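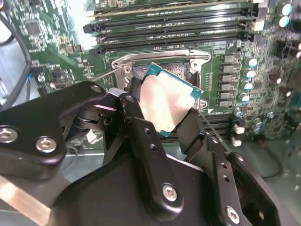
The processor, just above its socket

January, late evening. I have been fussing over this old computer for longer than I care to admit, and I still get a flutter in my stomach at the part with the pins — so many of them, packed so close! Wiremu Hoani phoned while I was hunting for the little tube of paste (in the drawer with the birthday candles, of all places) and we talked for ages about his garden. The green board is so pretty, I think, with those long black memory slots. Toast for supper, and then bed.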